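About Bodnár Packing Supply

June
By Tapio Heiskanen
Reading time: 2 minutes

Bodnár supplies cardboard trays, cartons and tape to small shops, growers and repair businesses in Utville and Clurkusby. We also pack to order for customers who have stock to send but no bench of their own. The company works from one building on the Plokelton side of Utville, with the store at the front and the packing room behind it.

Stock is held flat wherever the product allows. Trays are kept by footprint first and wall height second, so a picker looking for a low tray of a given length does not have to search the deep ones. We carry 62 tray and carton sizes as standard. Other sizes are cut on request, with a minimum run of 40.

Open trays make up the larger part of what we sell. A low wall and no lid suits goods that are sorted, counted or carried a short distance before they go into an outer carton. It also lets the packer check the contents without handling them. For goods travelling by road we recommend a closed carton around the tray, with the gap at the sides filled.

Coloured tape is used to mark orders by destination. Green is for local delivery, blue is for freight and plain brown is for customer pickup. The roll stays with the order until the outer carton is sealed, then goes back to the rack. Customers who want their own colour code can have one set up on their account.

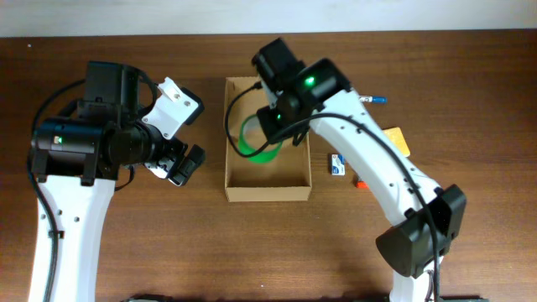

Open cardboard tray with a roll of green tape, on the wood-grain tabletop.

Each packing job follows a written sheet. The sheet gives the tray size, the orientation of the goods, the type of fill and the position of the label. Heavy items go in first, against the long wall. Labels are placed on the short end so they can be read when trays are stacked on a shelf. Any change to the sheet is initialled by the packer and the customer is told before the next run.

Our storage racks hold 1,144 bundles when full. Reorders of standard sizes normally leave the same afternoon if they reach us before 11 a.m. Runs of more than 1,000 trays are booked ahead and can be delivered in parts.

Used trays in sound condition can be returned to the front counter. We remove old labels, check the corners for crushing and sell the trays at a reduced price as seconds. Trays with grease or water damage are not accepted.

Samples of any standard size are available at the counter. Please bring the item you need to pack, or its length, width and height in millimetres.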